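About Feduvton House

Feduvton House is a school of domestic and hospitality studies. We teach adults and school leavers the care of the table: how it is laid, how it is cleared, and how the objects used on it are chosen, washed and stored. The school occupies two floors in Skendley, with teaching rooms at street level and the library, staff offices and ceramics store above.

The school began as an evening class in table service and household management. Its first learners were preparing for work in guest houses and small dining rooms, and the timetable was arranged around their shifts. That pattern has been kept. Daytime classes run from Monday to Wednesday, and the Thursday evening class remains open to anyone who has completed the introductory unit.

Our Approach

Instruction at Feduvton House starts with ordinary objects. A learner's first session is spent with a plate, a bowl, a cup and a spoon, and with the table on which they are to be placed. Learners practise lifting a plate by its rim, setting it down without noise, and turning a cup so that the handle falls to the guest's preferred hand. These are small actions, and they are repeated until they can be carried out while attending to a conversation.

We favour plain tableware in solid colours. The wide-rimmed plates in coral and salmon tones are used in the introductory unit, as a broad rim gives a beginner room to hold the piece without touching the well. Dark mugs are set beside them for handle placement and spacing.

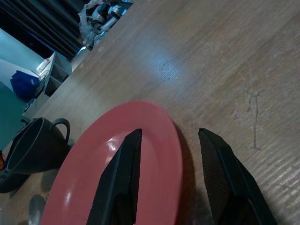

The Teaching Rooms

There are four teaching rooms. The Krishnan Room is the largest and is used for full place settings and group service. The Celano Room, which opens onto the rear courtyard, is given over to washing, drying and polishing. The remaining two rooms are furnished as household dining areas, so that learners can work at the scale of a family meal.

Our tables are bare for most of the introductory unit. Cloths and mats are brought in at a later stage, once learners can judge distances by eye and have learned to set a piece down gently on a hard surface. Tables are wiped along the grain at the end of each class, and any new mark is entered in the room book.

Clearing is taught with the same care as laying. A household table gathers many things in the course of a day — telephones, chargers, tape, keys, papers — and a meal cannot be served until a decision has been made about each of them. In the unit entitled The Working Table, learners begin with a surface shared between tableware and everyday items, and are asked to plan the order in which it will be sorted before touching anything.

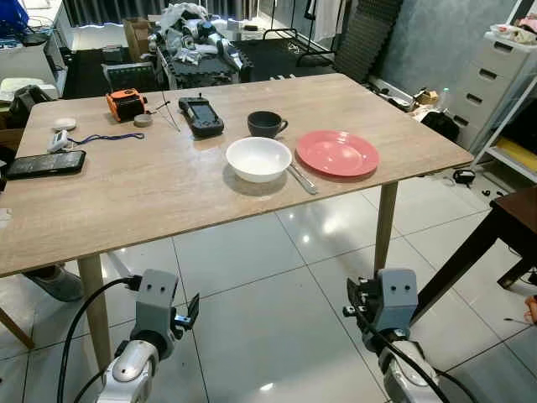
A mixed table from The Working Table unit, with bowl, spoon, plate and cup among everyday items.

The Tableware Collection

The school holds 2749 catalogued pieces of tableware. Of these, 1035 are in regular classroom use and may be handled by any enrolled learner. The remainder are kept in the ceramics store and are brought down for demonstration by teaching staff. The collection includes stoneware, earthenware, porcelain and stainless steel flatware, together with a modest group of serving dishes given to the school by Skendley families.

Chipped pieces are withdrawn from service on the day the damage is found. Where possible they are retained for the care and repair unit, in which learners are taught to recognise crazing, hairline cracks and worn glaze.

Our Learners

In the past academic year 611 learners were enrolled across all programs, of whom 384 attended part-time. Many are employed in cafés, aged care residences and private households. Others enrol for their own benefit, including a number who are setting up a first home or returning to independent living after an illness.

No prior experience is required for the introductory unit. Written materials are supplied in large print on request, and all practical tasks can be completed seated.

Governance and Enrolment

Feduvton House is a not-for-profit body governed by a board of seven members. The board meets each term and publishes an annual report, copies of which are held in the library and may be consulted during opening hours.

Applications for the main intake close in September. Enquiries may be made at the front office between 9 am and 4 pm on teaching days, and prospective learners are welcome to observe a class by prior arrangement.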